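**Ekthorpe clothing exchange moves to flat packing for winter stock**

The Ekthorpe clothing exchange has changed the way it takes in and stores knitwear ahead of the cold season. Under the new procedure, sweaters and other heavy knits are laid out flat on a bed or large table, checked, folded to a fixed width and boxed. Hangers are no longer used for anything knitted.

The exchange handled 2479 garments last season, of which 1313 were knits. Folasade Onuoha, who keeps the intake records, said that 230 of the knits came back from storage with stretched shoulders or distorted necklines and had to be steamed or withdrawn. Most of those had been on wire hangers for three months or longer.

"The weight of the garment pulls on two points," Onuoha said. "A thick sweater on a thin hanger will grow at the shoulder. You can steam it back once, maybe twice."

The procedure was drafted in June by Onuoha and Welington Guerra and tried out in spare bedrooms before it was adopted at the main store on Helmy Street. It runs as follows:

- Lay the garment face up with the sleeves out to the sides.
- Check the neckline, cuffs and hem for holes and loose stitches.
- Remove pilling with a comb or a fabric shaver, working in one direction.
- Fold the sleeves across the body, then fold the body in thirds from the hem.
- Box with the heaviest items at the bottom. Close the box with paper tape and write the size on the short side.

Dark items are folded inside out to keep lint off the outer face. Floral and printed pieces go in a separate box from plain ones - dye transfer was recorded on a small number of pale garments last year. Cashmere and cashmere blends are bagged individually before boxing.

Guerra said the bed works better than a table for long sleeves, provided the cover is pulled tight and has no fringe. A standard folding table is too narrow for an adult sweater with the arms extended, and the sleeves hang off and drag.

Sorting and laying out on the bed:

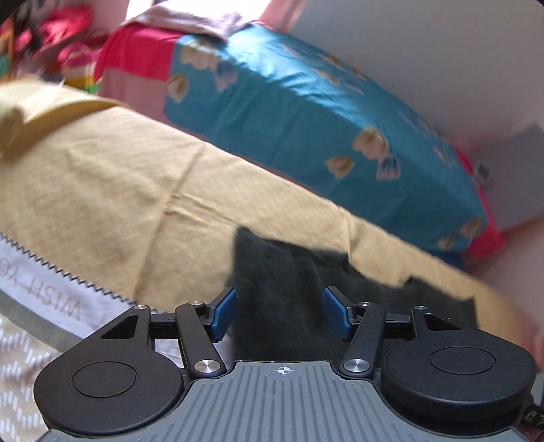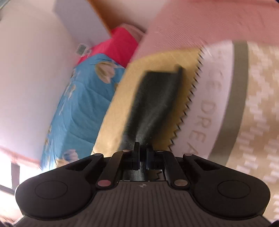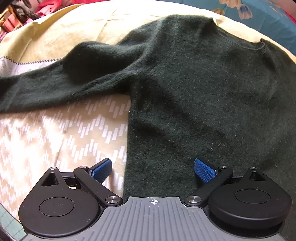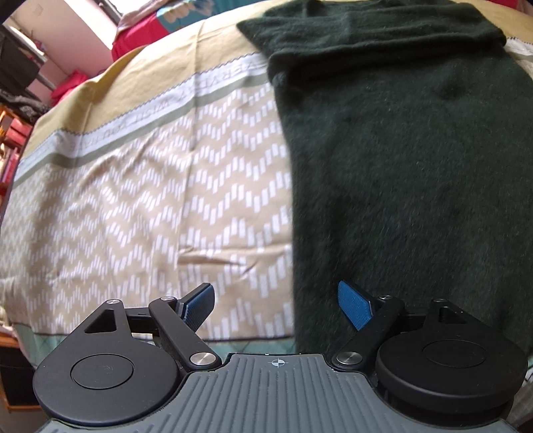
Boxes are stored on the lower shelves of the Ekby room, off the floor and away from the outside wall. Each shelf holds one size range. The exchange asks that boxes not be stacked more than three high, as the bottom layer takes a hard crease that does not come out in wear.

Items for the fall exchange can be dropped off at Helmy Street from 10 a.m. to 4 p.m. Knitwear should be washed and fully dry. Coats, shoes and bedding are not being accepted this time. Donors with more than one large bag are asked to call ahead so that shelf space can be set aside. Yetunde Onyeka is handling drop-off bookings, and questions about repairs should go to Chidubem Chukwu at the mending table.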